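3.2 Small belongings in shared bins

The second part of the study concerns the things that end up at the bottom of a shared bin when no place has been set for them. In the larger survey these were entered as "small belongings", a heading that took in anything a person could carry in one hand and put down without thinking. It was the widest of the headings and gave the coders the most trouble. Of the 3706 entries in the log, the ones under this heading had the longest written notes, and the notes often disagreed.

Part of the trouble lies in how the things look from above. A brush seen from its face and a pad seen from its face can be hard to tell apart, and a folded leather item may be a wallet, a card holder or a case for something else. Coders were told to write down what they could see and to leave the name open where they were unsure. Wogan's earlier work on hall drawers used fixed names throughout, and we found that this hid a good deal of doubt. Our own log keeps the doubt in the entry – the word "resembling" was allowed, and so was "like". 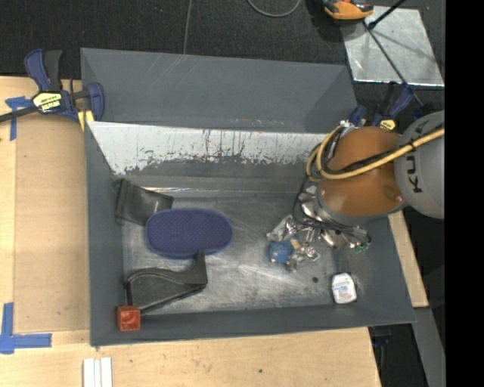 Cullumis, 3 August 2020

Figure 4. Small belongings on the floor of a grey metal-floored bin. Left half: a dotted purple-blue oval like a brush or pad, a black folded item resembling a wallet, a black object with a ridged body, and a small red cube. Right half: a small blue rounded object with tan or orange patches, and a white container with a printed label.

The things in Figure 4 share very little in use or material, and this is common for the heading. What they do share is size. Under the Pisel scheme, which sorts by use, the oval would go with grooming or with cleaning depending on the coder, and the cube would probably go with toys. Under the Cadwaladr scheme, which sorts by shape and surface, the oval and the cube are easily placed, but the folded item falls between "flat" and "soft". We ran both schemes over the same bins and kept both results.

Position was entered separately. We used three terms: touching, near and apart. In Figure 4 the pointed end of the ridged black object meets the lower edge of the oval, so the pair is entered as touching. The folded item has one corner close to the oval and is entered as near. The white container, at the base of the near wall on the right, is entered as apart from the left-hand group. Corners and walls had their own column, as we wanted to know whether small things gather at the edges of a bin. The red cube, in the near left corner, is a plain case of this.

Labels were read only where the print was large enough. The print on the white container is too small, so its contents were left blank in the log. An early draft of the guide let coders guess from the shape of a container, but 2 coders given the same 10 containers rarely made the same guess, and the rule was dropped before the Skonero bins were coded.

Partly covered things were the last difficulty. The blue object in Figure 4 can be seen only in part, and its coder gave its colours and rounded form and went no further. Entries of this kind were kept in the counts for position but left out of the counts for use, and the totals in the next section should be read with that in mind.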